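Working safely near a glass door: rules for the Clonari gripper

Read these before you run any task on a front-loading machine. They apply to every arm in the Rarkon lab.

Set the approach speed to 20 mm per second once the fingertips are within 14 cm of the door. Keep the fingers closed until you reach the rim. Open fingers catch on the edge and can twist the wrist.

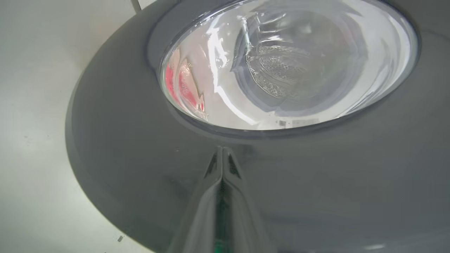 Never push on the glass. Pull from the rim or the handle only, and stop if the force reading goes over 11 newtons. Curved glass also throws back glare, so don't trust a depth reading taken through it – use the rim as your reference point.

One person stays at the stop button for the whole run. After four failed tries, back the arm off and log the fault with Ziad Karam.

Last revised 13 October 2019.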